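On Keeping the Dining Table in Order: Notes on Cloths, Packets and Clearing 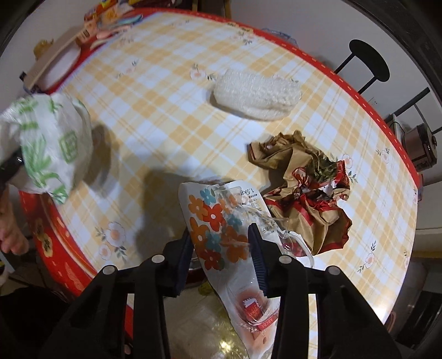

The household has for several years maintained a single large table, which serves for meals, for letters, for the sorting of shopping and for the wrapping of parcels. Readers of this blog have asked on a number of occasions how such a table is kept fit for use, and in particular whether a plastic cloth is preferable to a woven one. The present entry sets out the arrangements now in force, together with certain changes made since March.

The choice of cloth

A plastic cloth was adopted after a long period in which cotton was used and found wanting. Cotton required washing after nearly every substantial meal, and drying it in winter occupied the only radiator of sufficient length. The plastic cloth is wiped where it lies. It is in a plaid of white, cream and soft orange-yellow, with small flowers printed over it and a wide red border, and it was selected chiefly for its cheerfulness in a room that receives little direct sun. Visitors have expressed mixed views. One considered the border excessive. The household does not share that opinion.

It should be recorded that a glossy surface has its drawbacks. Under an electric lamp it throws back a good deal of light, and anyone attempting to read at the table in the evening is advised to tilt the shade. Paper left on it will also slide. A letter placed near the side of the table during a draught was later recovered from beneath the dresser, where it had remained for the greater part of a fortnight, and an apology had to be sent to the correspondent concerned.

The cloth was purchased from Lillico, a general household shop, where it is sold from the roll at a width of 140 cm. Purchasers are asked to state the length required, and it is advisable to measure the table beforehand and to allow for the overhang on both ends. The first piece bought by this household was cut too short. It was afterwards used to line the shelves of the under-stairs cupboard, where it continues to give satisfaction.

A new cloth of this kind arrives with folds in it. These may be removed by laying the cloth over the table for a day or so in a warm room. An iron should on no account be applied. The household has experience in this matter and does not wish to enlarge upon it.

Daily care

The following procedure is observed after each meal:

Crumbs are gathered with a dry cloth towards one corner and collected in the hand.
The surface is wiped with warm water and a small quantity of washing-up liquid.
The border is wiped separately, including the part that hangs down.
The whole is dried with a tea towel before anything is put back.

The third of these steps was introduced comparatively late. The overhanging part of a tablecloth is easily forgotten, and it receives a surprising amount of jam.

For marks that do not yield to washing-up liquid, a paste of bicarbonate of soda and water is rubbed on gently and left for a few minutes. Turmeric has proved the most obstinate of the substances encountered to date. Ballpoint ink comes a close second. A cream cleaner sold under the name Bright was tried in the spring and removed the ink, although it also dulled the shine over an area the size of a saucer, and its use has been discontinued.

Shopping and packets

The table is the first place at which shopping comes to rest, and for some time it was also the last. Packets would be set down on arrival and would remain there until the next meal obliged somebody to move them. Paper bags were a particular difficulty. They were kept in case they should be needed, became crumpled, and were then kept because it seemed wasteful to discard so many at once.

The present rule is that shopping may stand on the table for as long as it takes the kettle to boil. Each item is then taken to its proper place. Dry goods go to the tall cupboard, opened packets being closed with a clip and placed at the front. Items belonging to the bathroom are put on the stairs, to be carried up by the next person going in that direction. Paper bags in sound condition are flattened and stored in the drawer beneath the bread bin, which is permitted to become full but not to jam. The remainder are put out for recycling.

Packets with printed fronts and clear sections present a small problem of their own, in that paper and plastic are commonly joined and the local collection will not accept them together. Where the two can be parted without difficulty, this is done at the table with kitchen scissors. Where they cannot, the packet goes in the general waste. The household would welcome clearer labelling from manufacturers on this point.

For the tall cupboard, 2 lidded boxes were obtained from Idari. They are of a plain and serviceable pattern and stack well. The lids are stiff at first but ease with use. Flour is kept in one and rice in the other, and the names have been written on masking tape, which is renewed whenever it begins to curl.

Serving other purposes

When parcels are to be wrapped, the cloth is left in place. The sheet of brown paper is laid over it and held down with the fruit bowl. Cutting with a knife is forbidden, there being already one straight slit near the middle of the cloth. It has been mended from beneath with clear tape and is noticeable only to those who know of it.

Hot dishes are placed on mats in every case. The mats now in use are cork, from Basent, and replaced a set of thin woven ones through which heat passed freely. A pan straight from the hob should not be set down even on cork until it has stood for a minute or two.

Correspondence on the subject of tablecloths remains welcome. Several readers have recommended oilcloth, and the household intends to obtain a sample when the present cloth is worn out. An entry on the dresser, including the contents found behind it, is in preparation.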